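Workshop Notebook, Doverwood Line Maintenance Annex
Entry dated April 27, 2026
Subject: Hydraulic return filter housings, Kettle turboprop, second aircraft of the Sosudar contract

The aircraft was received from the night shift with the left main gear bay already open and the hydraulic system depressurized. The handover sheet was complete except for the fluid quantity drained, which has been requested and will be entered when supplied. Work continued on the return filter housing under the card raised at the end of March.

The housing was removed without difficulty. Two of the four attachment bolts showed light surface corrosion beneath the heads, limited to the shank area above the threads. The bolts have been tagged and replaced. The mating face on the bracket was cleaned and examined under the bench lamp with a 5x lens. No cracking was found. A dye penetrant check was carried out regardless, as the first aircraft had a doubtful indication at the lower inboard hole. The result was clean on this one, and the sheet has been signed.

The filter element was cut open in accordance with the shop procedure. A small quantity of fine metallic material was present in the lower pleats. It was not magnetic. The sample has been bagged and sent to the laboratory at Nallirora with a request for analysis. Colleagues are asked not to discard the old element until the report is returned — it is on the quarantine shelf, second bay, with a yellow tag.

Elapsed time since the last element change is 400 flight hours. The first aircraft had flown a comparable period and its element was clean, so the interval does not by itself account for the material. The pump case drain is the next item to examine. The case drain filter will be pulled before the new return element is installed, in order to avoid contaminating a fresh part.
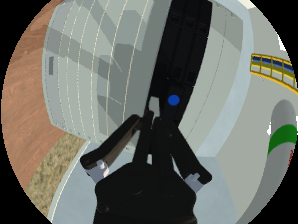
The replacement seals were checked against the parts list before opening. One packet carried the superseded dash number. Stores confirmed that the older seal remains an approved alternate for this position, but the operator's own list has not been revised to show it. The packet was returned and the current number issued in its place. A note has been sent to planning so that the list can be corrected before the third aircraft arrives.

Torque wrench 7 was found to be within two days of its calibration date. It was used for the bracket bolts and then sent to the tool crib. Any final torque on the housing should be done with a different wrench, and the tool number must be written on the card at the time of use. On the previous aircraft this was filled in afterward from memory, and quality assurance raised the matter, correctly.

Access to the rear upper bolt remains poor. The standard socket fouls the pressure line, and the line was eased back on its clamp to gain clearance. The clamp has been left loose and is marked with a red streamer. It is listed as an open item on the card and must be closed before the pressure test. A short crowfoot adapter would remove the need to disturb the clamp at all. A purchase request has been submitted.

Fluid for the refill has been drawn from the sealed drum only. The part-used drum by the east door has no opening date on its label and is not to be used on aircraft. It may be kept for the test bench once the bench log has been annotated.

Open at the end of the shift:

Case drain filter, remove and inspect.
Return filter element, install after the above.
Pressure line clamp, tighten and remove streamer.
Drained quantity, obtain from night shift.
Laboratory report, awaited.

The operator has asked for the aircraft within 28 days of arrival. The hydraulic work does not threaten that date at present. Should the case drain filter show the same material, the pump will have to come off and a replacement will be needed from Nallirora, where stock was low when last checked. Planning has been told of the possibility and has agreed to hold a unit until the laboratory answers.

Gear bay left open, ground lock pins fitted, warning placard posted in the flight deck. Continue with the case drain filter at the start of the next shift.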